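My green shares project, Nov 16, 2024

I pretended to put £100 into each of three firms (Dunedus, Tillell and Tamayo) and kept my guesses going from March for more than 6 months. I picked them by reading what they said about waste and packaging, and gosh, they do go on!

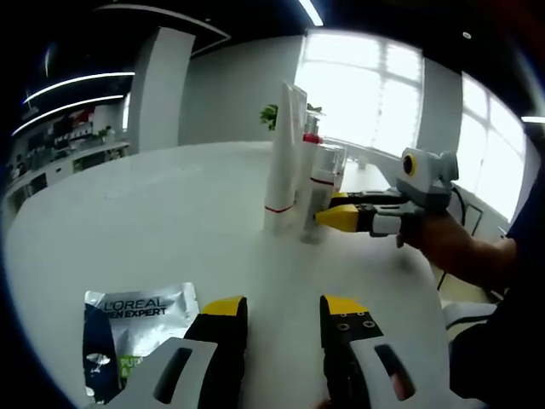

What I found

Tillell only gave a page to refills, but it had proper targets, so it got 7 marks from me. Dunedus got 3 (lovely leaflet, hardly any figures). 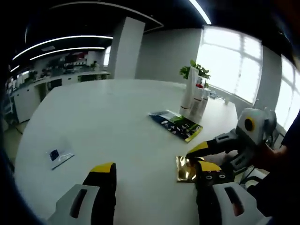

A small gold foil packet on the table.

I wanted to add Derkora too, but it isn't listed, so you can't buy shares in it. Next time I'd check that first!
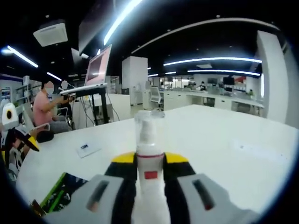 White spray bottle with a clear cap.

Tamayo's report came out late and I'm still reading it, so its mark is blank for now.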